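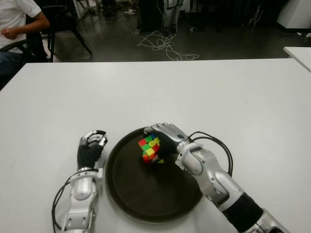
Tray condition, right hand holding the cube over the tray.

Forum: Manipulation Methods
Thread: Wrist views and grasp timing in the Hetov protocol

Adhiambo Obura
Posted June 2020

Colleagues are invited to comment on the following result before the Hetov protocol is revised. We trained two versions of the same bimanual grasping policy on 168 demonstrations of a puzzle cube being lifted, carried and released. The first version received the head view only. The second received the head view together with the wrist views. Each was then evaluated over 18 trials, with the tray in a fixed position on the table.

The head-only policy completed 4 trials. The usual failure was closing the fingers too early, before the thumb had come around the near side of the cube. With the wrist views added, early closure became uncommon, although we did observe more hesitation above the object. Our provisional conclusion is that grasp timing depends on information the head view does not supply once the hand covers the cube.
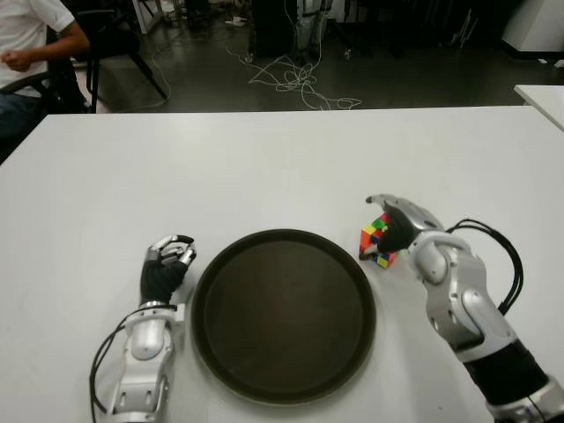 We also propose that a release outside the rim be recorded as a separate outcome. At present it is grouped with dropped objects, and the two have different causes. A drop is a grasp fault. A release outside the rim is a placement fault and should not count against the grasp score.

Mogensen
Reply 1

Thank you for the clear summary. I do not accept the conclusion as worded. Adding cameras also enlarges the input, and the second policy may simply have had more capacity. A fair comparison would keep the wrist inputs in both versions and replace them with a neutral grey field in the first. Was this considered?

trandavham_lab
Reply 2

We support the separate outcome code. Our own group merged the two categories in May and has regretted it. On the matter of capacity, I believe Mogensen overstates the concern. An encoder of that size would not by itself change the moment of closure.

Mogensen
Reply 3

That may be so, but it is an assumption and the protocol should not rest on it. Eighteen trials is also a small number on which to revise a standard.

Adhiambo Obura
Reply 4

The grey field control was not run. It is a reasonable request and will be added. I attach a wrist view to show the stage of the approach under discussion.
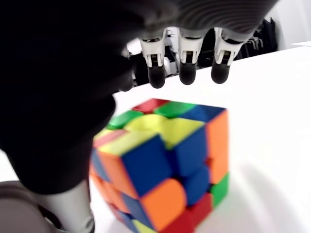

Wrist view, fingers above the cube.

The cube's top face can be seen from this position, and so can the fingertips. Both policies were trained for 2,000 steps, so training length does not explain the difference.

arkodetti
Reply 5

Could the blur in the wrist view be addressed? We found that a shorter exposure improved our labels considerably, at some cost in noise. I would also ask that the hesitation be reported in seconds. A policy that waits indefinitely will never close early.

Adhiambo Obura
Reply 6

Agreed on the second point. Exposure will remain unchanged until the control is finished, so that the results can be compared. The outcome code for release outside the rim will go into the next draft, with Mogensen's objection to the main conclusion recorded beside it.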